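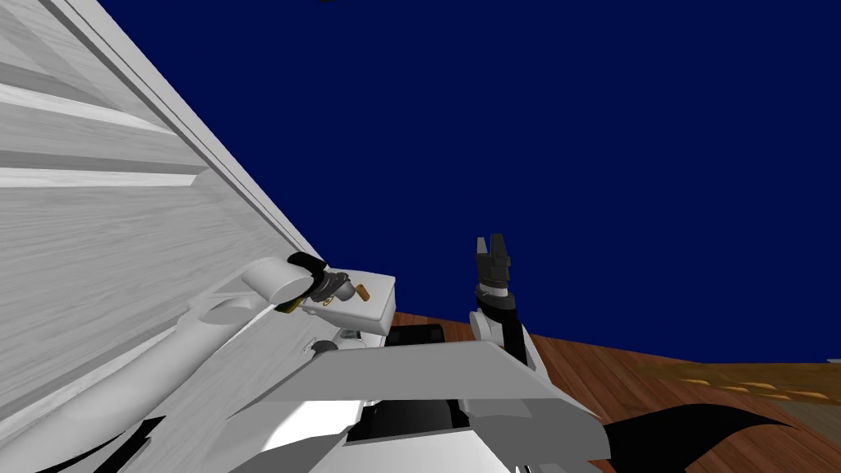 家具・インテリア同好会「Hedura」 おでかけ部

9月 投稿:おでかけ部 書記

行ってきました、Flostalusの工場見学会! 収納家具をつくっている会社で、年に一度だけ中を見せてくれるんです。去年は抽選に外れたので、今年は受付開始と同時に申し込みました(執念)。

駅からバスで30分。途中でスマホの電波が怪しくなってきて、降りる停留所を間違えたかとドキドキしましたが、門の前にのぼりが立っていてひと安心。受付でスリッパとヘッドホンを渡されて、いざ中へ。

最初は木取りの部屋。扉を開けた瞬間の匂いがもう最高で、深呼吸ばかりしていたら班から遅れました。板は木目の向きを見ながら並べ替えるそうで、案内の方が2枚をくるっと入れ替えたら、さっきまでバラバラだった模様がすっとつながって、一同「おお〜」。うちの食器棚の扉、左右で木目が全然違うんですけど、あれはもう見ないことにします。

次が塗装。今の主力は白い木目仕上げの「Skirholm」シリーズで、木目を潰さずに白くするのに塗りを3回重ねるとのこと。同じ白でも、奥まった鏡板と縁のモールディングでは光の受け方がまるで違って、角度を変えながらずっと眺めていられます。背の高い扉は高さ85センチのところに取っ手をつけるのが標準だそうで、背の低い私にはうれしい高さでした。

お昼は社員食堂のDumlaoへ。名物のきのこカレー、かなり辛いです! でも付け合わせのピクルスが甘めで、交互に食べると止まらない。おかわりしたかったけど、後ろに列ができていたので我慢しました。

午後は端材で小箱づくり。接着剤をつけすぎて横からはみ出し、拭いているうちに今度は蓋がずれ……。できあがりは少し傾いていますが、玄関で鍵入れとして活躍中です。

直売コーナーは午後5時まで。B品の引き出しが驚くほど安くて、電車で持って帰る自信さえあれば買っていました。来年行く人は大きめの袋と、できれば車で! スリッパは足元が冷えるので、厚手の靴下もおすすめです。

コメント 5件 シェア 30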